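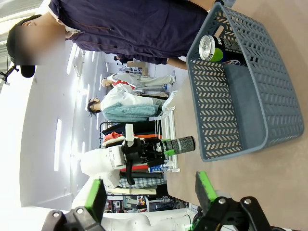

*A Pepsi can in the basket and a spray can pointing towards it.*

I gave up fizzy drinks in June, mostly to see if I'd sleep better. I'd been getting through 4 cans a day, the last of them at my desk in the evening, and then lying awake until two.

The first week was poor. I had a headache every afternoon and was short with people. Ming-te Kan told me to cut down slowly, which I ignored, and he was right. By the third week the headaches had stopped and I was asleep before midnight most nights. 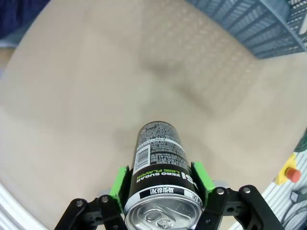 What I missed most was the walk to the shop in Relville. It's 700 metres each way and it got me out of the house. I still go, but now I buy a paper or some fruit — the plums have been good this year.

I haven't lost any weight. I have saved a bit of money, 76 pounds so far, and it's going towards the train to Brunau. I still have one can with a takeaway now and then, and I don't plan to stop that.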